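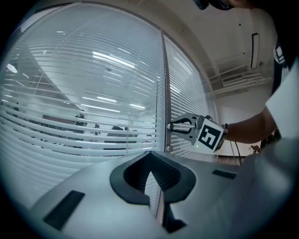
The quote from Canpolat came in at 4000 a pair, and the operations manager at Zirnwood read it twice before she put it on the table.

"A pair," she said. "Left and right. You can't buy one hand."

The shop lead said he didn't want one hand. He wanted four pairs by October, because the Lendedmont contract called for two people collecting at all times, and that meant two more sets on the shelf for when something broke. Something always broke. Usually it was a cable.

She wrote 16,000 on the pad and drew a box around it.

"What do they cost us if we build them?"

"In parts, 1000 a pair. The fingers we can print. The rod and the bearings we order. The cameras are most of it."

"And your time?"

He looked at the ceiling. He had built the last set himself, in the evenings, and had never written down the hours. The first one had taken him nine days. The second had taken five, and he had been pleased about that until the trigger stuck.

"Call it a week each," he said. "If I don't do anything else."

"You do a lot else."

She turned to the other sheet. Jular would rent the same equipment for 200 a week per pair, with a deposit, and would swap a bad unit within two days. She had called them that morning. The man on the phone had been polite and had not moved on the price. She asked him what happened after 25 weeks and he said the rate stayed where it was.

"So in 20 weeks we've paid for a pair and we don't own it," the shop lead said.

"Yes. How long is Lendedmont?"

"Eighteen weeks. With an option."

"Will they take the option?"

He didn't know. The last customer had talked about an option all summer and then sent a short email. There was still a shelf of brackets in the back from that job, paid for and never used, and she walked past it every time she went to the supply room.

She got up and filled her cup. When she sat down again she crossed out the box.

"Rent two pairs," she said. "Build one. Take your week and write down every hour this time. If yours runs for a month without the trigger sticking, build another, and we send one back to Jular."

"And Canpolat?"

"Ask them how long the price is good."

He said the price was good for thirty days. It was on the second page. She turned to the second page and found it, under the shipping terms, along with a line about batteries being sold separately.

"Did you have batteries in your 1000?"

He took the pad from her and wrote for a while. She waited. When he pushed it back the number was 1,140, and under it he had added chargers, spare cables and a hard case.

"Do we need the case?"

"They have to get to Lendedmont somehow."

She left the case in. At the top of the page she wrote August 25, 2021, and her initials, and put the sheet in the tray for purchasing. Then she took it out again, changed one pair of chargers to two, and put it back.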